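Ticket: thumb slow to close on second hand, wrist camera drops out
Status: open, waiting on supplier
Site: Maltholm
Opened: Nov 2, 2024

Hello again, me with the hand question. I'll put everything in one place this time as my last two emails ended up in different queues.

We're comparing two hands on the same arm for a garment handling job, the five-fingered one from Sodia and the plain two-jaw gripper we've had from Drivthorpe for ages. Same arm, same controller, same pile of clothes. The two-jaw is dull but it does what it's told. The Sodia hand is lovely when it's behaving, and I really want it to win, but the thumb has started lagging behind the fingers. You send a close, the fingers go, and then the thumb wanders in afterwards like it's been woken up!

What I've tried so far:

Power cycled the hand on its own, then the whole lot. No change.

Swapped the data cable for the spare. No change, and I swapped it back so we're on the original again.

Dropped the command rate from 500 Hz to 100 Hz. This helped a bit, or I thought it did, but it was back to its old tricks after lunch. Left it on 100 for now.

Ran the thumb by itself with nothing in reach. It's fine on its own. Quick, smooth, no complaints. It only lags when the fingers are told to move in the same message.

Re-ran the homing routine, 5 times in a row. The thumb offset came back the same every time, so I don't think it's losing its zero. 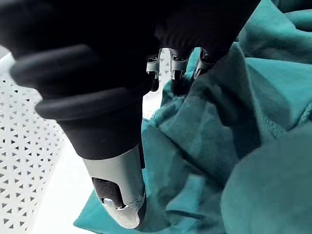

The other half of this ticket is the wrist camera, which may or may not be the same fault. The picture drops for a moment and then comes back, and it seems to like doing it just as the hand closes, so I did wonder about the power supply sagging. When it's up, the view is good enough for what we need - I can see three of the fingertips at a fold in the teal cloth and the stitching on the hem off to the right, so I'm not fussed about swapping the lens. The thumb does take up a lot of the view, mind you, and the ribbed sleeve is so close that the autofocus might be hunting on it. Is there a way to lock the focus from the config file? I couldn't find one in the manual.

While you're looking, could you check the grey shell at the tip of the thumb for me? It's scuffed along the lower rim by the pad opening. I don't know if that's normal wear or if I should be ordering a new tip, and the parts list only gives a price for the full thumb (ouch).

Update, same day. Put the old firmware back on the hand. Thumb and fingers now close together, 22 closes without a single lag. Camera still drops. So I'd say two separate faults and I was wrong about the power supply, or at least half wrong.

Second update. Spoke too soon, the lag is back on the old firmware as well, though it's much rarer. I've saved the logs from both versions and they're in the shared folder under Kazlauskienė, which is what we called the test set, long story.

The Drivthorpe gripper is going back on the arm so the comparison can carry on, and the Sodia hand is staying on the bench until I hear from you. If you want a particular test run on it, send me the settings and I'll do it. Please don't close this one when the camera's sorted, the thumb is the bit I care about.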